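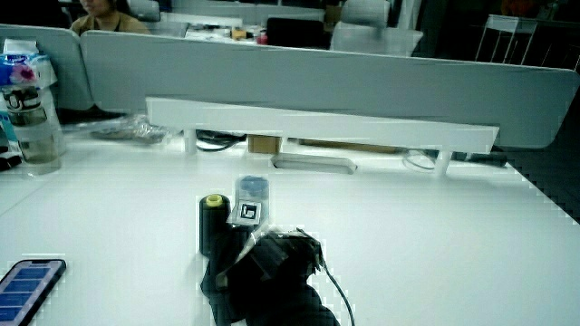

Fig. 1. Hand-held gripper with square marker, thread spool and blue-capped container on the desk.

Home | Syllabus | Handouts | Labs | Contact

Handout 4: Recording Demonstrations with the Hand-Held Gripper

Course: Introduction to Robot Learning, Dunville
Instructor: Hanane Lahlou
Lab assistant: Siriporn Rojanasak
Revised February 2021

1. Purpose of the lab

In the last lecture we looked at how a policy can be trained from examples of a task done by a person. In this lab you will record those examples yourself. The task is short: move the small container to a new position on the desk without knocking over the thread spool.

Each pair records 25 demonstrations. The class set from November had 700, of which 287 were held back for testing. You will get the training part in Lab 5 and can compare it with your own.

2. Before you record

Read the safety page in Handout 1 if you have not done so. Then:

- Check that the marker faces up and that your sleeve does not cover it.
- Run the cable off to one side, with enough slack to reach the whole work area.
- Put the spool and the container in their start positions.
- Open the session log and enter your pair number.

Other items on the desk may stay where they are, but do not move them between takes. A background that changes halfway through a session makes the results hard to compare.

3. Pose from the marker

The marker is a flat square of known size with a printed pattern. The software finds the four corners, reads the pattern to get the ID, and solves for position and rotation relative to the camera. You wrote most of this code in Lab 2.

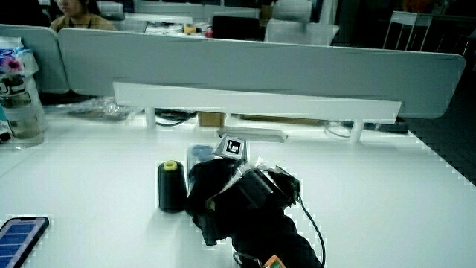 Two sources of error matter most. The first is tilt – when the marker is seen at a steep angle, the corners crowd together and the rotation estimate starts to jump. The second is blur from fast motion. Move at a steady pace and keep the gripper fairly level during the approach.

If the marker is lost for a few frames, the Hodivari script fills the gap by interpolation. Longer gaps are flagged in the log. Do not delete flagged takes. We will use them in section 5.

4. What to hand in

- The session log, unedited.
- A plot of gripper height against time for three takes.
- Half a page on which takes you would leave out of training, and why.

Work in pairs, one report per pair. Reports go in the Lab 4 folder.

5. For discussion

Take one flagged demonstration and compare the filled-in path with the video. Would you trust it near the spool? What would change with a second camera?

Reading: El Ouafi course notes, chapter 3, up to the part on calibration.

Questions about the lab: see Siriporn Rojanasak in room 207.

© 2021 Introduction to Robot Learning, Dunville | Contact | Back to top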